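4.2 Evaluation of the Bedeck kit on cable presentation

The Bedeck kit is sold by Barua as a retrofit package for laboratories that already own a pair of arms. It consists of two grippers, adapter plates, a power and signal harness, and a one-year license for Pendley, the vendor's teleoperation and playback software. The evaluation unit was installed in our Daltville laboratory by two of the authors following the printed manual, without help from the vendor. The task used throughout this section is cable presentation: one arm holds a short cable so that its plug is offered to a tool carried by the other arm. 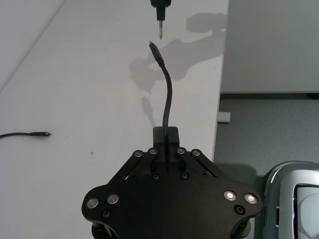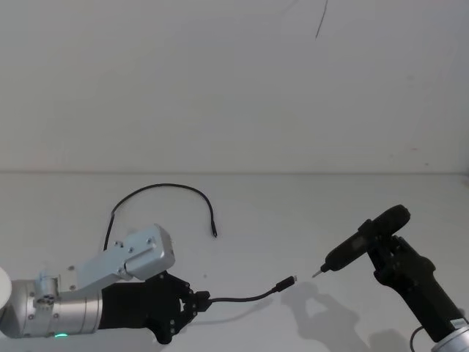
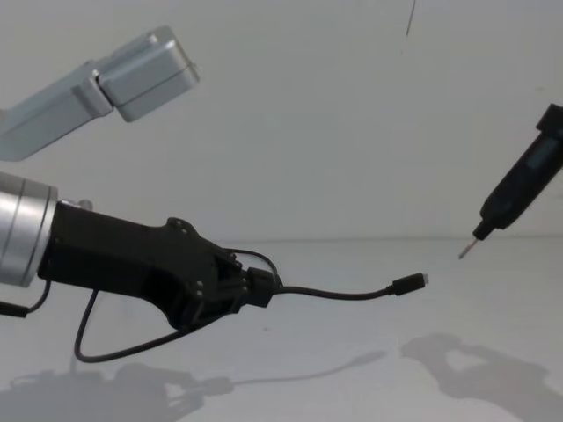

Figure 3. Cable plug and tool tip during cable presentation over the white work table.

Cable presentation was chosen over the peg and block tasks supplied with the kit because it loads the parts of the system that a retrofit is most likely to compromise, namely jaw alignment, wrist stiffness and the calibration between the two arms. The peg task is tolerant of errors in all three. A cable is less forgiving: the free end is displaced by any rotation of the grasp, and the displacement grows with the free length between jaw and plug. The gentle curve of the cable between the jaws and the plug in Figure 3 illustrates the difficulty. The pose of the gripper does not fix the pose of the plug, and the small gap between plug and tool tip has to be closed using image feedback. We therefore define the presentation error as the distance between the center of the plug face and the tool axis, measured in the image plane of the wrist camera at the end of the approach phase.

Installation. Mounting, wiring and first calibration took 145 minutes. The larger share of that time went into the harness. The manual routes it along the outside of the forearm, but with our arms this routing pulls the connector tight when the wrist is rolled past its midpoint. We moved the harness to the inner side and secured it with hook-and-loop straps, after which no connector faults were logged. The adapter plates fitted without shimming. One locating pin was slightly oversized and was replaced with a pin from stock; Barua has since acknowledged the fault and states that later shipments are corrected. We have not examined a later shipment.

Calibration. Pendley estimates the transform between the two arm bases from a printed target that is passed from one gripper to the other. The routine is quick and requires little training, but it reports a single residual and does not indicate which poses contribute to it. On two occasions a low residual was returned although the target had shifted in the jaws during the handover. The error was noticed only when the tool was brought close to the plug. We recommend a touch check with a fixed pin after every calibration and have applied it to all results reported below.

Control and logging. The gripper controller runs at 500 Hz, and jaw position and motor current are logged at the same rate. Camera streams are time-stamped on arrival at the host, not at exposure. For slow approaches this makes no practical difference. For faster motions the offset between image and joint data is visible on playback and has to be corrected before the recordings can be used for training. The correction is constant within a session but changes when the host is restarted, so it must be estimated again each time. Pendley provides no tool for doing so. Our script is included in the supplementary material.

Procedure. A total of 90 trials were carried out by three of the authors (Farooqui, Pirzada and Mengal) in blocks of equal size. The operator grasped the cable from the table, lifted it, oriented the plug toward the opposite arm and then brought the tool to a standoff position. Contact between tool and plug was not part of the task. A trial was aborted if the cable left the jaws, if the operator requested a restart, or if the software stopped either arm. The order of cable orientations was randomized within each block. Operators were not told the presentation error until their block was complete.

Results. Nine trials were aborted. Most of these were due to the cable rolling in the jaws during the lift, and the remainder to protective stops triggered when the two arms approached each other at low height. The protective stops were conservative in every case reviewed; the recorded joint positions show adequate clearance between the arms. The threshold can be lowered in the configuration file, although the manual does not mention this and we did not change it during the trials.

In the completed trials, presentation error was governed mainly by how the cable had been grasped. Grasps on the molded housing near the end of the cable gave repeatable results for all three operators. Grasps on the jacket alone did not, and the variation between operators was also larger. Increasing the grip force reduced rolling but flattened the jacket on softer cables, which in turn changed the curvature of the free length. An intermediate force setting was adequate for every cable in the set, and this was retained for the experiments in Section 5.

Jaw wear was checked at the end of each block. The fingertip surfaces showed light polishing along the inner edge and no cracking. Barua supplies replacement fingertips in sets only, so a single worn tip requires the purchase of a full set. The fasteners that hold the fingertips are accessible from above with the gripper mounted, and a change can be completed without recalibrating the wrist camera.

Assessment. For groups that intend to collect demonstrations of light bimanual handling, the mechanical part of the kit is sound and the installation effort is acceptable. The software is less mature. The calibration report and the camera time stamps are the two items we would want corrected before recommending Pendley for unattended playback. Barua has announced a revision for December that is said to address the time stamps. The trials in this section were run with the release current at the time of delivery, and Vahidi and Sulemana will repeat the calibration measurements when the revision is available.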